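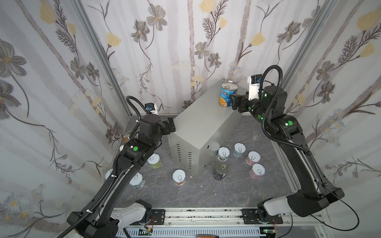

Two black robot arms in an enclosure with floral wallpaper. A can of Progresso soup stands on the metal box at center.

EVDALE – Support for the county library levy stands at 51 percent among likely voters in the February survey by Dendurard, with 44 percent opposed and 5 percent undecided. The lead is inside the margin of error once the two shares are compared directly, and the firm has classified the contest as undetermined.

The survey is the first in the Evdale series to use a revised likely voter screen. Under the old screen, which relied on a single question about intention to vote, the same interviews would have put support at 53 percent and opposition at 43 percent. The new screen combines stated intention with recorded participation in past county elections, and it lowers the levy's share by 2 points.

Dendurard interviewed 719 registered voters by telephone and text-to-web invitation. Of these, 512 passed the likely voter screen. The stated margin of error is plus or minus 3.7 points for all registered voters and 4.3 points for likely voters, at the 95 percent confidence level. Neither figure includes the effect of weighting, which the firm reports separately in its method statement.

Among all registered voters the levy is ahead 49 percent to 41 percent, with 10 percent undecided. The undecided group is concentrated among people who have not voted in a county election before, most of whom are removed by the new screen.

Cor Bosman, who directs the series, said the change was made after a review of the last three county contests. In each of them the intention question alone admitted too many respondents who did not go on to cast a ballot.

"The old question has been in the series since 2000 and it did reasonable work when turnout was steady," Bosman said. "Turnout in levy elections has dropped and the question has not adjusted. People say they are certain to vote in the same proportion whatever is on the ballot."

Under the revised method, each respondent is given a score based on four items: stated intention, knowledge of the polling place or mail ballot procedure, recorded vote in the last levy election, and recorded vote in the last general county election. Respondents below the cutoff are excluded. Those above it are treated equally, and no probability weight is applied to individual scores.

Shoshana Strickland, a survey statistician who reviewed the method statement, said the cutoff approach was simple to audit but discarded information. A respondent who falls just short counts for nothing, while one who falls just over counts in full. She said a probability model would use the complete sample and would make the series less sensitive to small changes in the score.

Strickland also noted that newly registered voters cannot have a voting record and therefore need high marks on the remaining items to pass. Dendurard applies a separate cutoff to people who registered after the last general county election. The method statement gives that cutoff but does not say how it was chosen.

The levy would replace an expiring property assessment that pays for branch operating hours and building maintenance. It requires a simple majority.

Both campaigns received the results in advance. Alaric Blackwood, spokesman for the committee supporting the levy, said its own canvass returns were consistent with a lead among regular voters and that the committee would continue to concentrate on returning mail ballots. Mortimer Brannigan, who is organizing the opposition, said the revised numbers showed a narrower race than earlier reports had suggested, and asked that previous waves be recalculated on the same basis.

Dendurard said it would publish two earlier waves under the new screen with its next release. Older waves cannot be recalculated, as they were not matched to the voter file at the time of interview. Charts in the series will carry a break at the point where the method changes, and the firm advises against reading a trend across it.

Results by district are available in the full tables. The subsample for the Um district is below the firm's reporting minimum and has been combined with the neighboring Eren district.

Interviewing for the next wave will begin after mail ballots are sent out. Respondents who have already voted will be asked how they voted and will pass the screen automatically.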